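Homebuilt arm: wrist camera depth drifts across the table
Forum > Shop Builds > Arms and Grippers

mared_p
Posts: 243

Second build thread, continuing from the Flarklow gearbox one. The arm is on the bench in the back half of our shared shop and the joints are behaving. Current job is pick and place into a bamboo steamer, using a wrist camera for the last part of the approach and a head-height camera for the overview.

Problem: the two cameras disagree on position by 9 mm at the far side of the cloth and by 2 mm close in. Hand-eye calibration was done with a printed board taped flat. Residuals looked fine. Stills are from the same session, wrist camera for the first two, head-height camera for the third.
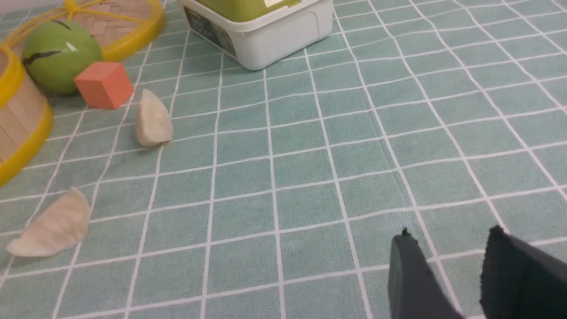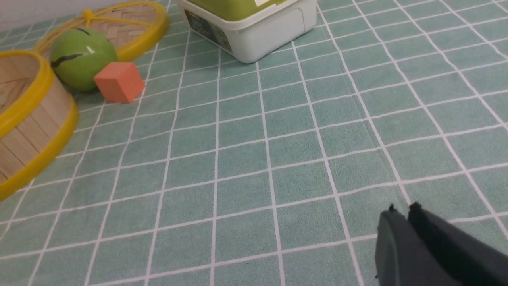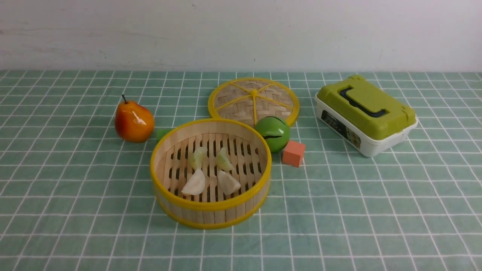 My question is mainly about the plane fit. The software assumes a flat table and intersects each pixel ray with it, so any height error turns into a range error that grows as the ray gets shallower. I had been using the printed grid as a free reference for this. In the first wrist view the white lines go wavy where the cloth has soft folds, and a faint diagonal crease runs down right of center, so the line fit is chasing fabric. Would you drop the grid altogether or try to weight it?

rhydian_g

Drop it. A cloth is not a calibration target. Tape four printed markers to the bare bench, fit the plane from those, then put the cloth back and add its thickness as a constant.

stomex_fan

Disagree with dropping it. The lines are high contrast and they cover the whole work area, which four markers will not. Fit with RANSAC, throw out anything near a fold, keep the rest. I run this on a checked oilcloth with a Stomex wrist and the plane is stable to under a millimeter.

rhydian_g

Oilcloth is stiff. Hers isn't. Every time something gets dragged across it the print moves, and then you are refitting mid-run.

mared_p
Posts: 244

It does move. I refit once at startup, so by the end of a session the reference is old. Iron and clamps are going on the list either way.

voyle_e

Before anyone rewrites the plane code, check the mount. My bet is the camera bracket. The gripper comes into the lower right of both your wrist views, so you have a fixed feature for free. Pick a point on the near finger, log its pixel position with the gripper at the same opening in several arm poses, and see whether it wanders. If it does, the bracket is flexing and no amount of table fitting will fix it.

mared_p
Posts: 245

Bracket is printed PETG, 80 percent infill, two M3 screws. I will log it tonight. Gripper opening has to be commanded to the same value each time, correct? The fingers have some compliance at the tips.

voyle_e

Correct. Use the base of the finger if you can see enough of it. Tips are no good for this.

stomex_fan

80 percent infill does nothing much for a bracket that thin. Add walls and turn the part so the layers don't split at the screw holes.

cledwyn_parri

Separate point. Are you picking the lightest items off the cloth with the position from the flat plane, or from the object's own height? A dumpling standing upright and one lying flat will not give you the same centroid if you project both onto the table. That alone could cover a few millimeters and would look like a camera disagreement.

mared_p
Posts: 246

Flat plane for everything. I take the point. The foam cube has the same problem, less so because the height is known.

rhydian_g

So there are three candidate errors and one of them costs nothing to rule out. Use a flat washer as the target. No height, no excuse.

mared_p
Posts: 247

Update, 11 p.m. Finger base moved 2 pixels between the stowed pose and full reach, repeatable. Washer test with the cloth off gives 3 mm disagreement at the far side, against 9 with cloth and dumplings. Bracket accounts for part of that 3. Reprinting with more walls, and the plane fit now uses markers on the bench.

stomex_fan

You changed the cloth and the target in the same test. You don't know which one bought you the 6 mm.

mared_p
Posts: 248

True. Washer with the cloth on is next, once the new bracket is off the printer.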